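Recording a tidy-up set with two arms

Set the table before you start the arms. Put out the things to be moved and leave a few that won't be touched, so the policy sees both. We use glasses, pens, a cup, plates and a tissue.

1. Home both arms and open the grippers.
2. Start a new session in Tesilix and type the task as one short sentence, such as "put the glasses in the case."
3. Do the task at an even pace. If you drop something, pick it up and keep going — recoveries are worth having.
4. Stop recording once both arms are back at home.
5. Shift every object before the next take. Turn the glasses, tip the cup, swap the plates.

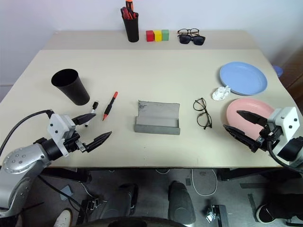
Plan on 40 takes per layout, with a break after every 10. Throw out any take where a cable drags across the table. Keep takes with slow or clumsy grasps, but tag them so they can be filtered later.

When the layout is finished, copy the session folder to Gosling and check that the take count matches your notes.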